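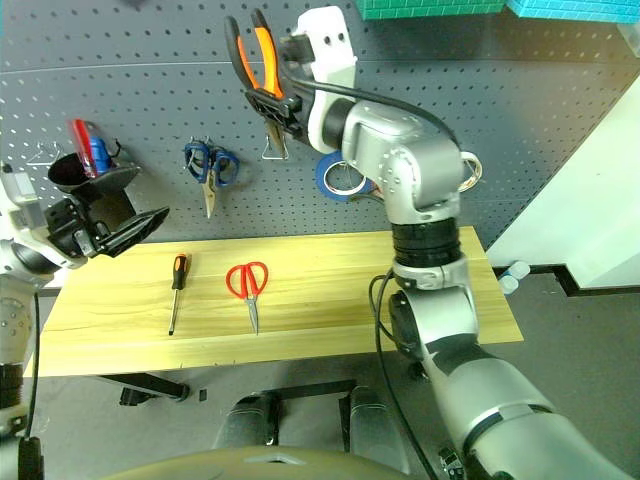 Week three with the Gularex two-arm kit and I finally have enough notes to write the thing up properly. Well, properly-ish, I have to be out the door by six. The job I've been giving it is tool put-away. Stuff on the bench goes back on the pegboard, stuff on the pegboard comes down when asked. Sounds dull. It is dull, which is why I want a machine to do it. Pliers are the tool I've learned most from. Handles up, right hand, in at the board above a little wire hook, and that is the spot where everything gets decided, because a wire hook is a very small target and pliers are heavy at one end. Screwdriver and the red scissors were still on the table for their turn.

So. What you get, what it costs, what annoyed me.

Two arms, two grippers, the base, one control box, a power supply the size of a loaf of bread, cables, and a printed manual of 216 pages. I read 35 of them. The rest is safety notes in languages I don't have. No hooks, no board, no tools, all that is on you. My pegboard came out of a Skutdale flat pack I'd had for years and it works fine, although the Gularex people sell their own "training board" for a silly amount of money. Skip it.

I'm not buying the kit, I should say. Leasing it. Kumarasinghe do a monthly plan for small shops, 343 a month with a support line, and you can send it back after the third month. I pay for it myself, no discount, no free anything. Deposit was 1,000 and it comes back if the arms do.

Setup took a weekend. Saturday was bolts and cables. Sunday was the software, which wanted an update before it would do anything and then wanted a different update. Keegan Cartwright came over to help with the lifting and stayed for the swearing. If you have a friend with a strong back, use them, the base is not a one person carry whatever the box says.

How you teach it

You grab the arms and move them through the job, it records, you do it again. And again. Then it trains overnight on their servers (included in the lease, up to a limit I haven't hit) and next morning you've got a skill with a name and a play button. I'd call mine "put away pliers" but I typoed it the first time and it's been "put away pilers" ever since. No rename option!! It's on the wish list on their forum, with a lot of votes.

First skill was bad. My fault mostly. I did every demo with the pliers lying in the same spot, so when I moved them a hand's width over the arm went confidently to where they used to be and closed on nothing. Second round I put them all over the table, turned different ways, and it got a lot better. Mei Esposito, who I know from the forum, told me to do that from day one and I didn't listen. Sorry Mei.

What it's good at

Picking up. Really can't fault it. The fingers come in slow, close, wait a beat, lift. Pliers, screwdriver, both kinds of scissors, all fine now. Even with the scissors it seems to have worked out to go for the handles, or it copied me, same thing I guess.

Also it's quiet. I can have the radio on. My old single arm from Ullutex whined like a dentist the whole time and I had to leave the room.

And it stops when you touch it. I tested that with my elbow, not on purpose.

What it's not so good at

Hanging. The last inch. It gets the tool to the board and then it sort of hunts, tap, tap, a bit left, tap. Some days the pliers go on first try, other days it hunts until it gives up and parks the arm. Long wire hooks are better than short ones. Hooks with a slight upward bend are better again. I spent an evening bending mine with another pair of pliers and it helped more than any setting in the software did.

The cables. They run along the outside of the arms, and on mine the right one has a loop hanging down low enough that I keep walking into it. Gularex sell clips. Of course they do. I used velcro.

Tape rolls. Haven't got it to hang one yet. Getting them down is OK. Putting them back is a mess, the roll swings and the arm can't decide what it's looking at. Support at Kumarasinghe (Apostolos Kyriakidis, very patient man, answers email on a Sunday) says a peg straight out from the board should work better than a hook. Will try.

Two hands at once. The kit is sold on this and I've barely used it. Left arm mostly waits while the right one works. I did one session where the left passed the screwdriver over to the right and it worked, twice, and then it dropped it, and I had dinner to make so that's as far as I got. Needs a lot more demos I think.

Is it worth the money

For a home shop, no. Come on. I can hang up my own pliers. But I do small repair jobs with my sister Sandrine three days a week and we lose a stupid amount of time looking for tools, and if the bench clears itself while we have lunch I'd pay for that. It isn't there yet. Clears most of it, then stands there with one thing in its hand.

If you run a bigger place with the same eight tools on the same bench all day, I'd ask for the trial. Make them teach it on YOUR board with your hooks. The demo video uses big fat plastic pegs and that is cheating a little.

I've got the kit until September at least. Next up is the tape problem, then the handover, then I want to see if it can tell the two pairs of scissors apart and put each one back on its own hook. Sandrine says red and blue should be easy for it. We'll see, she also said the bolts would take an hour.

Questions in the comments, I'll get to them over the weekend. If you're asking about the price in euros I don't know, ask Kumarasinghe.

Jacqueline Le Goff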